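I got to Kimodix a bit before lunch, and Wael Filali was already on his knees with his head under a workbench, looking for a screw. "Don't step anywhere," he said, so our interview started with me standing in a doorway holding two coffees.

Wael looks after a two-armed folding cell, which the people there call Pakach (he didn't name it, and he'd like that on the record). It practises with laundry, mostly. He does the setup, the maintenance and whatever repairs come up, and he's been doing it since February. Before that he fixed commercial dryers for a company called De Luca, so he reckons he's been around towels his whole working life.

I asked what a normal morning looks like. He laughed and said it starts with the cables, always the cables.

"I run my hand along every one before I switch anything on. You can feel a crushed spot way before you can see it. The arm reaches, the cable goes with it, and if there isn't enough slack it'll tug at the connector all day long. Too much slack and it drags through the work. So you leave a loop, and then you fuss with the loop."

He fusses with it a lot! While we talked he must have gone back to the same cable tie four times, snipping it off and putting on a new one.

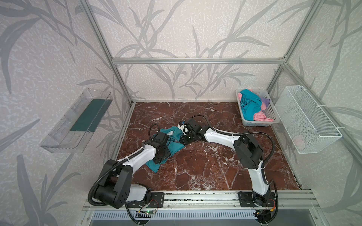
Both arms at the cloth, grippers nearly touching. The cables Wael fusses over loop out beside them.

The arms share one aluminum rail, and that rail is his favourite part of the whole thing. Each arm sits on its own black mounting plate, bolted down, and he checks the bolts with a torque wrench every 12 days. I wondered why not every two weeks like a normal person.

"I had it on a two-week schedule and I kept finding one that had backed off a hair," he said. "Then I tried 12 and I stopped finding it. I don't have a better answer than that. My old boss would've wanted a chart."

If a plate shifts, even a tiny bit, the two grippers stop agreeing about where the middle is. He showed me how he checks that: he sends both arms to the same point, tip to tip, and slides a feeler gauge between them. If the gap's wrong he loosens one plate, nudges it, tightens it up again and goes back to the start. The worst session took 7 tries and he missed his bus.

Then there's lint. I hadn't thought about lint at all, but of course a machine that handles cloth all day is going to end up wearing some of it. Wael goes over the gripper fingers with a soft paintbrush and then a bit of tape, and he vacuums the vents in the panel below the rail. "Never compressed air," he said, quite sternly. "You're only blowing it into the next joint."

I told him I liked the wallpaper, the grey leafy stuff that goes right around the inside walls. He likes it too, except when he has to take a panel off and line the bamboo up again afterwards. The marble floor he's less keen on. "You drop a washer on that and good luck. It's all brown and white veins. I've got a magnet on a stick now."

His logbook is a real paper one with a coffee ring on the cover, and on the day I visited he was up to entry 283. Most are one line long. "Tightened left plate." "Brushed fingers." One just says "Purnberg again," and I had to ask. Purnberg is the shop that supplies his replacement gripper fingers, and it once sent him 2 left-hand sets in a row, so he spent an afternoon on the phone being very polite.

Does he ever get to just watch it work? Sometimes, he said, once everything's buttoned up. He pulls up a stool and listens more than he looks. A joint that wants attention has a kind of dry note to it, and he did an impression for me that I can't spell.

By then my coffee was cold and he'd found the screw, in his shirt pocket. He wrote that in the logbook too.

Posted September 6, 2020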